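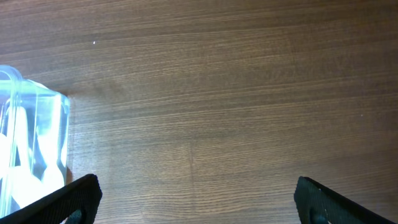 Pludham Grove - Veteran Tree Inspection Checklist, with Comments
Cycle: July
Lead inspector: Magdolna Vörös
Second inspector: Drita Ristić
Climbing and rope access: Lejla Jurić
Comments compiled by: Noelia Garrido

Scope

Trees standing within falling distance of the loop trail, the parking area and the Kasta footbridge. Total on the register: 155. Inspected this cycle: 101. The balance stand on the north slope and are checked on the alternate cycle unless a storm visit is called.

Ratings: OK, Monitor, Work, Close. "Close" means the trail section is shut the same day and stays shut until signed off by the lead inspector.

Section A. Ground and root zone

A1. Soil cracking or lifting on the side away from the lean.
Rating: OK
Comment: None found. Tree 14 has an old ridge on the uphill side, grassed over, no change from the last set of measurements.

A2. Fungal fruiting bodies within two stem diameters of the base.
Rating: Monitor
Comment: Brackets on trees 31 and 62. Tree 62 is new to the list. Samples bagged and labeled. Do not remove the remaining brackets, as they are the reference for next cycle.

A3. Soil compaction from foot traffic.
Rating: Work
Comment: Visitors are leaving the boardwalk at tree 9 to stand against the trunk. Bare ground now reaches the buttress on two sides. Extend the rail and mulch to a depth of four inches, keeping mulch clear of the bark.

A4. Drainage and standing water.
Rating: OK
Comment: Culvert below the parking area was blocked with litter and has been cleared.

Section B. Stem

B1. Cavities: opening width and sound wall thickness.
Rating: Monitor
Comment: Nine cavities measured. Tree 47 has lost wall thickness on the east side since the previous cycle. Still above the limit in the management plan. Repeat in six months, same three probe points, marked with aluminum tags.

B2. Vertical cracks, open or weeping.
Rating: Close
Comment: Tree 58, open crack on the trail side, full depth not reached with the probe. Trail closed between posts 6 and 8. Barrier tape alone is not enough at post 8 - walkers were stepping over it on Sunday. Fixed panels requested.

B3. Fire scars and lightning damage.
Rating: OK
Comment: Existing scars only. Tree 22 shows new callus at the lower edge of the strike line.

Section C. Crown

C1. Dead limbs over the trail, larger than wrist size.
Rating: Work
Comment: Removed from trees 11, 12 and 40. Tree 41 not done. There is an active nest in the lower fork, so the limb stays until the young have left. Temporary sign in place.

C2. Existing cables and braces.
Rating: Monitor
Comment: The Gisumard cable in tree 3 is in date, and end fittings are sound. The sleeve has slipped and needs resetting before the growing season ends. L. Jurić to carry out.

C3. Height and crown dieback.
Rating: OK
Comment: Tree 1 measured by tape drop and by laser from two stations. The readings agree within the tolerance of the instrument. No dieback at the tip. Tape drop to be kept as the figure of record.

Section D. Equipment and records

D1. Ropes, harnesses and helmets in date.
Rating: OK
Comment: One helmet withdrawn, chin strap frayed.

D2. Rangefinder calibration.
Rating: OK
Comment: Checked against the fixed baseline at the parking area before and after use.

D3. Tag numbers match register.
Rating: Work
Comment: Tag 1494 is listed twice, once for tree 70 and once for a stump removed two cycles ago. V. Dimitriou to correct the register. Leave the physical tag alone.

D4. Visitor count for the risk calculation.
Rating: Monitor
Comment: The trail counter shows nearly 4000 passes for the cycle. The occupancy band for the loop trail moves up one step. North slope band unchanged.

Actions outstanding

Tree 58: fixed panels at post 8, then a climbing inspection. Contractor Kalogeropoulos has the access key.
Tree 9: rail extension and mulch.
Tree 3: reset sleeve.
Tree 41: limb removal after nest check.
Register: duplicate tag entry.

Trail between posts 6 and 8 remains closed. Report fallen limbs to the ranger desk with the nearest post number.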